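What My Sourdough Starter Cost Me
2020-01-18
Filed under: Kitchen, Regrets

I got the starter in October from Lise Lavoie, who handed it over in a jam jar and told me it was easy. Lise also runs marathons, so I should have asked what she meant by easy.

For the first 9 days I fed it flour and water and it sat there looking like wallpaper paste. I named it Vávra, after a piano teacher who was also hard to please. Then one morning it climbed out of the jar and got into the cutlery drawer, and I was so proud I called my sister.

Since then I have baked two loaves I would serve to another person. The rest went to toast, croutons, and a neighbor's chickens, who have started to look at me a certain way.
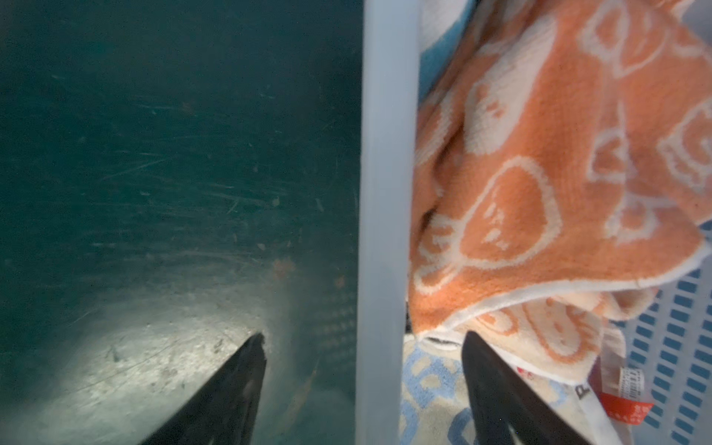

The trouble with a starter is the discard. You throw half of it out every time you feed it, which my grandmother would have called a sin, so now I make pancakes. And crackers. And a pizza base that my husband described as "chewy" and then went quiet about. Flour used to be a thing I bought twice a year. Now I know the price at three stores and have opinions on rye.

We go away for nine days next month and I've already asked my sister if she'll feed it. She wanted to know if it could just go in the fridge. It can — Lise says it'll be fine in there — but I've written out a page of instructions anyway, and she has stopped answering my texts.

2 comments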